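Trutska Commons - Robotics and Automation Help
Topic: Shared test cells, house rules

What rules do you set for a shape-sorting benchmark so the results mean something?

Posted by Golshifteh Bagheri, July 10, 2023

Hi all! I help run the small automation bench at Parnar, and we've just started using a foam shape-sorting board as our regular manipulation test. I love this thing. It's cheap, everybody gets what the goal is in two seconds, and it's way harder for a robot than it looks. We've logged 265 attempts so far and people have started staying past dinner to get "just one more" in.

The trouble is that there are four teams sharing the cell and every one of them counts differently. One team calls it a success if the block ends up anywhere over the right pocket. Another wants it fully seated. One team quietly restarts the run if the first grasp slips, and the other three found out and were not happy (there was a whole thread, I'll spare you). So I said I'd write up a one-page protocol before the September review, and then I sat down and realized I've never written one.

What do you put in it? I'm thinking of scoring, resets, start positions and who is allowed to touch what while the arm is powered. Is there an official standard I should be following, or does everybody make up their own?
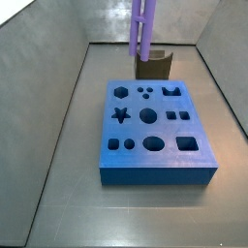 I'd also like to know how strict to be about start positions. At the moment the operator stands the block up behind the board and steps back. Some people put it down so close that it's practically leaning on the foam, and I have no idea if that should be allowed.

Thanks in advance, and if you have a sheet you already use, I'd be thrilled to see it!

Tahsin Thambiah

Oh, I'm so glad somebody asked this. We went through the same thing at Kovosetti and it ended up being my favorite document I've ever written for work, which probably says something about me.

First, safety and scoring are two separate sheets. Please don't mix them. For the safety side there are real published standards. ISO 10218 covers industrial robots, and ISO/TS 15066 covers collaborative operation, where a person and a robot share a space. Your own risk assessment comes first, and the house rules come out of that. For the scoring side I don't know of one official rule set for foam boards, so yes, you write your own, and the whole trick is to write it before the run starts.

Our scoring sheet goes like this:

Success means the block is in the matching pocket and stays there after the gripper has let go and moved clear. Resting on the rim is a fail. We have a separate column for "right pocket, not seated" so the near misses still get recorded - those turned out to be the most useful rows in the log.

One attempt starts when the arm leaves its home pose and ends at release, at a timeout, or when the operator presses stop. Every attempt that starts gets a row. Slipped grasp, dropped block, somebody bumped the table, all of it goes in, with a note. If you want to throw out an attempt, you strike it through and put your initials on it. No silent restarts, ever!

Then the start position. Mark it on the floor of the cell with thin tape and put a tolerance in writing. We use 8 mm in any direction. Decide ahead of time if the block may touch the board. I would make two conditions out of it, "clear" and "touching", and report them separately. A block tucked up against the edge of the board leaves the fingers less room on that side, and it can catch on the rim on the way up. That's a perfectly good test, just a different one.

Do the same for orientation. A block with a symmetrical outline forgives a half turn and one with a curved top and a flat bottom does not. If your list of pieces has both kinds, don't average them together and call it one number. Report by shape.

Last one. Fix the board down and check it at the start of each session. Ours crept sideways over a long afternoon and we spent a very fun evening blaming the vision code.

Happy to send our sheet if you message me. It's two pages but the second is mostly definitions.

Mojtaba Daneshvar

just use a timer and count how many go in. we did 200 that way and it was fine

Niloufar Jafarzadeh

Agree with nearly everything Tahsin wrote, and I want to add the human part, because on our bench at Dierckx that's where things went wrong.

Hands stay out of the enclosure while the arm is powered and enabled. That includes the quick little nudge when the block is a bit crooked. Stop the arm, confirm it has stopped, reset the block, step back, say "clear" out loud, enable. It feels silly for a day and then you don't notice it anymore. A low-walled cell is very tempting to reach into, so we also printed the sequence in big letters and taped it next to the enable switch.

Name one operator per session. That person has the stop button and does nothing else - no typing, no phone. Swap as often as you like, but write the swap in the log.

Keep the policy or program version in every row as well. We had 429 rows once where the version was only in the file name, then someone renamed the files. Kourosh Shahbazi on our team got most of it back from timestamps, but it took him days and he has earned free coffee for life.

On how strict to be: write the tolerance you can really hold with the people you have. If it's too tight they'll stop checking, and then the sheet says one thing and the floor says another. Try it for a week, see what people skip, and fix those lines before your review.

And please post your version when it's done, I'd love to compare!

Golshifteh Bagheri

This is fantastic, thank you! Going with "clear" and "touching" as two conditions, and the initials rule goes in tonight. Tahsin, message sent. Mojtaba, did yours count the ones sitting on the rim?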